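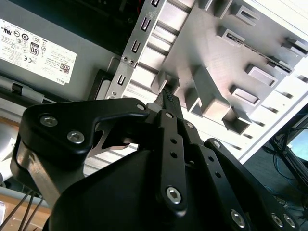 Wrist cam view, gripper inside the Dell. Tuesday, before lunch.

OK quick one because I have to send the budget thing to Concetta by five and writing it out here first helps me think. Also three people have emailed asking what we're buying for the second teardown cell, so I'll just point them at this.

Where we are. One arm, one gripper, one bench. Taking apart desktop PCs. We have 14 months left on the grant and enough money for either a second arm or a lot of smaller things that we keep putting off. Solveig wants the arm. I wanted the arm too until I sat down with the spreadsheet.

The problem with a second arm is it's never just the arm. It's the mount, the controller, the e-stop wiring, the floor space, the license for the planning software (per arm, thanks), and another gripper. Last time I budgeted for the arm and a gripper and a bit of slack and we went over by 17 percent. Most of that was cables and brackets. Cables! I still find invoices.

So, the list as it stands.

Fingertips. These are a consumable and I had them down as a one time purchase, which was dumb. Inside a PC case everything is folded sheet metal and plastic tabs, and the tips rub on all of it. We went through seven sets since September. Sovurum sells them in packs but the shipping is brutal so I want to order a years worth in one go. New line in the budget, recurring.

Slimmer fingers. The ones we have fit between the power supply and the drive cage, just, if the approach angle is right. The smaller cases are another story. Loredana got a quote from Dal Bello for a narrow version, custom machined, and it wasn't as bad as I expected. Lead time is the issue. If we don't order this month we don't have them for the spring runs.

Spare wrist camera. Two, if I can get away with it. When the camera goes we're down completely, you can't work down in a case from the overhead view alone, the arm blocks everything. It's the cheapest thing on the whole list and I forgot it last year.

Lighting. A proper diffuse light on an arm. The light gray plastic goes bright and the black gripper goes to mush and then the depth is garbage around the edges. Visitación has been saying this for ages. Fine. You win. It's in.

Cases to practice on. People assume old PCs are free. Some are. Getting several of the same model, with all the parts still in, is not free. Mulia will sell us a pallet of matched office desktops and I think we should take it, tabs and clips snap and then that case is no good for that step anymore.

Cable management. Not kidding, actual line, actual money. Floor trays and a decent bench rail.

Service contract. Widano wants us to renew. I don't love the price. I also don't love the idea of waiting weeks for a joint repair without one. Leaning yes, but asking for the shorter term.

Add it all up and it comes to a bit over half of what the second cell would cost - and I mean the real cost, not the brochure one. The rest I'd hold back. Solveig thinks money held back is money that gets taken away, and she may be right, it's happened to her before. My counter is we hold it only until the narrow fingers arrive and we know if they work. If they do, then buy the second arm with the same ones. If not we've saved ourselves from buying two of the wrong thing.

One thing I can't decide is an automatic tool changer. Screws then clips then connectors is three different jobs and right now we stop and swap by hand. It eats time. But a changer adds lenght and weight at the wrist, and inside a case I don't have length to give. Serena has used one on a bigger arm and said she'd never go back. Different parts though, much more open. If anybody has run one in tight spaces please comment or email, I'd like to hear it before I commit.

Also need to ask purchasing if fingertips count as equipment or supplies. Different pot, different form, and the supplies form is a page shorter.

More when Concetta gets back to me.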